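Bench Notes: Kraft Paper, Blue Tape and the Table Grid

By Wouter Verbeke

Several readers wrote in after the April issue to ask how the placement grids at the Mernmont workshop are made, and whether there is a drawing. There is no drawing. The method is short enough to set down in one item, and most of it concerns the paper.

The covering is ordinary brown kraft paper from a roll. Van Wijk supplies ours in 500-foot lengths, and one roll lasts a long time if the sheets are replaced only when they need to be. Cut the sheet longer than the table, lay it curl side down, and leave it overnight with something flat on top. Paper used straight off the roll will lift between the tape lines within a day or so, and a light object set on a lifted patch does not stay where it was put. Fasten the sheet at the edges only. Tape under the middle makes a ridge that can be felt with a fingertip and will tip anything with a narrow base.

The lines are blue painter's tape. We tried masking tape at Feniven for several weeks. It holds well, but it takes the face of the paper with it when a line has to be moved, and a torn patch is slicker than the rest in one direction and rougher in the other. Painter's tape can be lifted and laid again once, sometimes twice. After that the adhesive picks up paper fiber and the strip should be thrown out.

Lay the long strips first, those that run away from you, and start with the one nearest the center of the table. Everything else is set off from it. Pull out the full length of tape, hold it slightly above the paper, sight along it, and lower it from the far end toward you. Press it down with the side of the hand in one pass. Tape that is pressed while still being unrolled stretches, and it creeps back afterward and leaves a wavy line.

The cross strips come next. They can be run as one continuous length or put down in segments between the long lines. Segments are easier to replace. Continuous strips are straighter but double the thickness at every crossing, and a rolling object will feel it. Gaps are acceptable. If a strip comes up short, leave it short; a patch adds two more edges and gains very little.
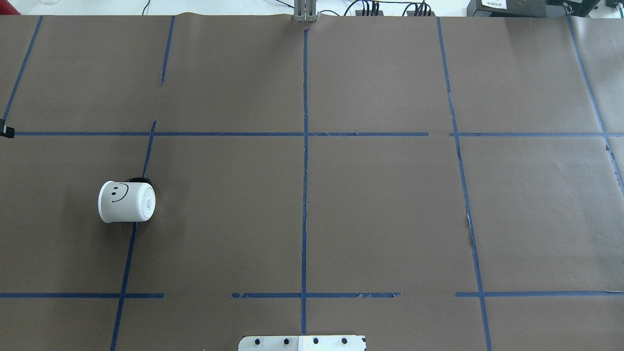

Squareness matters less than people expect. Cells that are rectangular to the eye are good enough for recording a position by row and column, provided each cell can be told from its neighbors and the same name is used for it every time. We name rows from the far side of the table and columns from the left. Write the scheme on a card and keep the card off the paper. Labels written on the kraft itself cannot be removed, and they will be wrong as soon as a line is moved.

The rule that causes the most trouble is the one for objects lying over a line. A cup on its side has a rim at one end and a base at the other, and it is quite possible for the body to be in one cell and the base to be on the tape. Our rule is that the cell is the one containing most of the body. The tape is then noted in a separate column of the log, with the end that touches it. Direction is logged by where the opening points: left, right, near or far. A plain cup gives no way to record how far it has been turned about its own length, so a face or some other mark on the side is useful. Black marker is adequate for this -- draw it large, and keep it away from the rim, where handling wears it off.

A note on wear. The log at Brandthorpe shows 396 placements on its current sheet, and the paper is still serviceable. Ours is usually replaced at some 1,000, or earlier if there has been a spill. The tape tends to go first. Ragged edges can be left alone until they begin to curl; a curled edge will catch a light object and should be replaced the same day.

To strip a table, lift the tape at a low angle, cross strips before long ones, then release the paper at the edges and roll it away from you. Allow 8 minutes for this. Check the bare table for adhesive before laying the next sheet -- a small spot is enough to print through as a bump.

Readers using other paper weights are asked to send in the weight and the number of placements per sheet. Figures for white butcher paper would be especially welcome.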